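Folding flat or rolling – what do you do with your towels?
Laundry and Linen board > Folding, airing, storing
Page 1 of 1

haf_beddoe
Right, I want to talk about towels, and I don't care if it makes me sound daft. We've finally had the airing cupboard shelves put in (Alwood slatted ones, pine, gorgeous smell) and for the first time in my life I've got a proper place for every towel in the house. So I've been folding. And refolding. And I've got properly hooked on it!

My mum always did halves, halves and halves again, which gives you a neat square but it's very thick and it topples over if you look at it. I've switched to folding in thirds lengthways first, then in half, then in half again, with the folded edge facing out. The stack stays up. The shelf is 65 cm deep and two rows go in, one behind the other, with a hand's width to spare.

So what does everyone else do? Thirds? Halves? Are there any rollers about?

Ruter_and_rain
Roller here! Been rolling since we lived on a narrowboat and I've never gone back. Fold in half lengthways, roll from the short end, tuck the last corner in. You can pull one out from the bottom of the pile and nothing falls down. They look lovely in a crate as well, like a little bakery.

carys.trevor
Rolling is fine for hand towels but I can't get on with it for bath sheets. They come out the size of a bolster and the middle never airs properly. If your cupboard's at all damp you'll smell it by the end of the week. Flat for me, every time.

Ruter_and_rain
Mine air perfectly well, Carys! But I do hang them until they're bone dry before they go anywhere near the crate, so perhaps that's it.

haf_beddoe
Ooh, airing. I hadn't thought about the middle of the roll. What about weight, does anyone find it matters? My good ones are heavy (the label says 1248 grams for the bath sheet, I nearly put my back out) and they won't fold thin whatever I do.

Nam-gil
It matters a great deal. A heavy towel wants fewer folds, and you should smooth it from the middle outwards between each one. I fold mine on the kitchen table, never on the bed, as the mattress gives way and you lose your straight edge. Stand up, table at hip height, towel square to the table edge. If one end has got itself twisted, don't try to pull the whole thing straight in one go. Hold the flat part down and work the twist out towards the corner.

I like to get the top edge straight before I bother with anything else. Blue cloth on a cream table, top part more or less flat, the lower part still all bunched up and folded over on itself, with a lumpy corner over on the right:

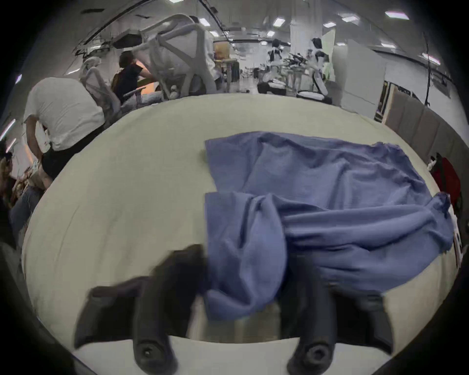 Lleucu Edwards: I'd pick the whole thing up and start again, Nam-gil! Two corners, arms out wide, one big snap, and the twist drops out by itself. It takes a second and it fluffs up the pile while you're at it. I couldn't stand there coaxing a rolled-up bit flat when I've got a basketful waiting.

Nam-gil
A snap is very good if you have the arms and the ceiling for it. With a big bath sheet I catch the light fitting. And for thin cotton things it makes no difference to the creases, you still have to smooth them by hand.

Lleucu Edwards
I'll give you the light fitting. I do mine in the garden from April onwards and there's nothing up there to hit but the pigeons.

carys.trevor
I'm with Lleucu on the snap and with Nam-gil on the table, so I suppose I'm no help to anybody. Snap first, straight off the line, then lay it down and smooth it. Doing it while there's still the tiniest bit of warmth from the sun in it is one of my favourite jobs of the whole week – I would happily do next door's too.

ntombi_m
Can I ask a beginner's question? I've just moved out of a furnished place and bought my own towels for the first time (very exciting, they're mustard!) and mine come out of the fold with one edge sticking out like a tongue. I'm doing thirds the way Haf says. What am I doing wrong?

haf_beddoe
Mustard! Jealous. I had the tongue for ages. Make your first third a tiny bit narrower than you think it should be, about a finger. The second fold goes over the top of it and needs a bit of extra room to get round. Then when you fold in half, leave the far end a finger short as well. It all evens up.

ntombi_m
Tried it just now on the bath mat and two hand towels. It works! The bath mat is a lost cause but the hand towels look like they've come from a hotel. I'm going to do the lot.

Ruter_and_rain
Ntombi, try a roll as well before you commit. Just one. For me.

ntombi_m
Ha, all right, one roll. I'll do the flannels that way, there's a basket on the bathroom windowsill that would suit them.

Nam-gil
Bath mats should be folded once only and laid at the bottom, rubber side down. Anything more and the backing cracks along the line.

carys.trevor
Disagree on the bottom of the pile, mine went tacky and stuck to the shelf paint. I hang the mat over the side of the bath and it never sees the cupboard at all.

troltov_tea
Joining in as a person with no airing cupboard whatsoever. We have a wardrobe shelf in the hall, 185 cm off the floor, and I'm not tall. Folded edge facing out is a must up there, otherwise you grab one layer and the whole stack opens up on your head. I'd love to hear from anyone else storing towels high up. I've thought about a shallow box I can lift down.

haf_beddoe
A box with a handle cut in the front! My sister has Vaughan ones, canvas over card, and they slide out beautifully. Measure the shelf first, hers were a whisker too deep and the wardrobe door wouldn't shut.

Lleucu Edwards
Or put the spare bedding up there and bring the towels down to where you can reach. You want a towel every day and a spare duvet cover twice a year.

troltov_tea
Lleucu, that is so obvious and I have lived here for six years. Off to swap them over now. Will report back on whether the duvet covers fit.

ntombi_m
Flannels rolled and in the basket. Ruter, you may be on to something. They keep springing open though, is there a knack to the tucking?

Ruter_and_rain
There is! Before you roll, turn one corner down so you've got a little triangle at the end. Roll towards it, and it makes a pocket to tuck the point into. Pull it snug. I'll write out the steps properly tonight when the tea's done.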